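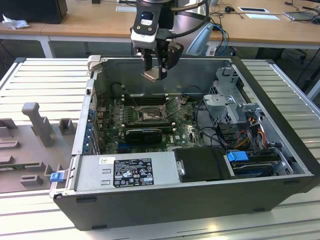 Home News Students Clubs Contact

Reading time: 4 minutes

Zeyu Dai did not set out to run a robotics club. He came to the college to finish a course in electronics, stayed on as a technician, and was asked one October whether he could look after the students who wanted to use the robot arm after lessons.

"I said I would do it until they found someone," he says. "They stopped looking."

The club meets at four in the afternoon, when the teaching is over. This year its members are working on one project, which they have called Dromia. The aim is to get an arm to do the fiddly part of servicing an old desktop computer: picking up a small part, carrying it over the open case and putting it down in the right place on the board. The students will enter it in the Vorico Challenge, a contest for college teams, in the spring.

Dai chose computers because the college had plenty of them. When the offices changed their machines, he asked for the old towers before they went for recycling. The one on the bench at the moment is a Dell, laid on its side with the side panel off.

"It's a good thing to practise on because it wasn't made for us," he says. "If you build your own test board, you put everything where the arm can reach it. In a real case there is a drive cage on one side and a power supply along the front, and there are wires wherever the last person left them."

The wires have caused most of the trouble. In the first weeks the students planned every move as a straight line from the tray to the board, and the fingers kept catching on a cable. Now the arm lifts to a safe height, travels across and comes straight down. It is slower, and Dai does not mind that.

"They all want it to be fast. I tell them to get it right 10 times running and then we can talk about speed."

So far the best run is 300 attempts over several evenings, logged by hand in a notebook and then typed up. The team wants 600 before the contest, as the judges ask to see records of failed attempts as well as good ones. Dai thinks this is the most useful rule in the whole competition. Students who would have thrown away a bad run now write down what went wrong.

The socket in the middle of the board is a separate job. With the processor out and the lever up, it makes a clear target, but the team is not allowed to put a real processor in yet. Dai wants to see better control of the force first. "You can bend pins in a second," he says. "I've done it myself, with my own hands, and I had no excuse."

Not everyone in the club writes code. Two of the students look after the fixtures, which are the plastic trays and blocks that hold parts in a known position. Dai says this work gets less attention than it should. A part that sits a little crooked in its tray will be picked up crooked, and no amount of programming afterwards will put it right. The current tray is the fourth version, and a fifth has been drawn.

Lighting was another lesson. The camera software gave different answers at four o'clock and at six, and the students spent two meetings going through their code before one of them thought of the window. They brought over a desk lamp and the results settled down.

I asked what he looks for when new people want to join. He took a while to answer.

"Someone who puts the tools back," he said. "I can teach the rest. Some of them arrive knowing a lot about programming and they have never held a screwdriver. Some are the other way round. After a term you can't always tell which was which."

He would like a second arm, so that one could hold a cable out of the way while the other placed the part. There is no money for it this year. A local firm, Briteron, has given the club some spare grippers, and Dai is talking to them about a summer placement for 2 of the older students.

For now the work goes on with one arm. When I left, the team was discussing whether to move the tray closer to the case. Dai had an opinion, but he was keeping it to himself until they had tried it.

Related items
Csizmadia Prize open to second-year students
Old office computers: what can be reused
Vorico Challenge: how to enter a team
Workshop opening hours this term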